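Fan Reactions to the Songate Recasting

Our project looked at how fans took the news that a new actor would play Ackroyd in the third Songate movie. We read 200 comments on the Pavum message board over one long (and very enjoyable!) December.

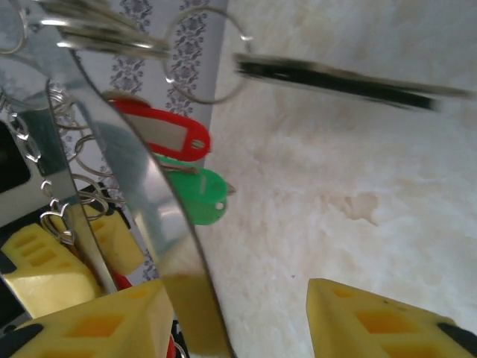

What we found

Only 51 comments were plainly angry, far fewer than we had feared, and 19 came from people who had changed their minds.
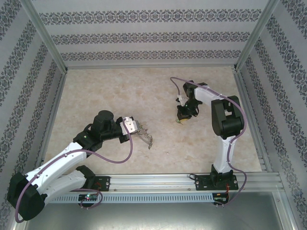

Ackroyd's lair drew the warmest talk of all. Fans want it back as it was, cozy and a bit odd, and walls with wallpaper on them, like the ones around the two robot arms, are much closer to that feeling than bare steel would be.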